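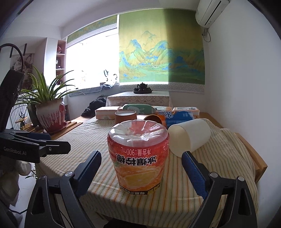
Last changed 2019-09-27 by Yao-tsung Leung

Ticket 300: striped tablecloth won't lie flat, things keep going over
Product: Flilletwood table cover, cream with the narrow stripes
Status: open, waiting on reply

Hi again! I was asked to keep everything in one ticket, so I'm adding to the bottom as I go and tidying the top when I remember.

The problem is the wrinkles. They run right across the top of the table, and anything tall or round I put down has a mind of its own. The big lemon drink bottle (the 900mL one with the red and orange label) will stand upside down near the front, so it isn't hopeless. But the off-white cylinder is over on its side, and the brown round container is tilted next to the reddish-brown one with the white top. I'd like to be able to set the table up and walk away from it!

What I've tried so far:

Try 1. Smoothed it by hand from the middle out. Looked lovely for 12 minutes, then I leaned on the front and the whole lot bunched up again.

Try 2. Washed it cool and hung it over the shower rail overnight. The fold lines from the packet did soften, I'll give you that. The long creases didn't budge.

Try 3. Ironed it on low with a damp dish towel on top, stripes running away from me. This was the best result by far — the far side stayed flat until dinner. The front was creased again as soon as I let it drop over the edge, and I think that's where the trouble starts.

Try 4. Your Nikereo clips, the small size. They popped off. My tabletop is 41 millimeters thick and the packet doesn't give a maximum anywhere, so could somebody please tell me what they're made for?

Try 5. Checked the table itself in case I was blaming the wrong thing. Put a level on it with the cloth off, both directions, and it's fine. Also swapped in my old Zuvitz cloth for an evening and set out the same bottle and containers. Everything stayed up, including the cylinder on its end.

Your reply asked whether the cloth might be too big. It hangs 16 inches at the front, and the chart on the order page says that's normal for this size. I haven't trimmed it and I don't want to until you've said whether that spoils the return.

Your colleague Dimaculangan suggested a felt pad underneath. Happy to try one! I just don't want to buy a pad and then find I needed the larger clips anyway — so which first?

Still need from you:
- maximum thickness for the small clips
- whether steam is okay on this fabric (the care tag only mentions a low iron)
- whether a washed cloth can still be exchanged, I bought it back in February

The colors are great, by the way, the green and orange stripes especially, and I'd much prefer to fix it than send it back. Evenings are best if you want to call.

Yao-tsung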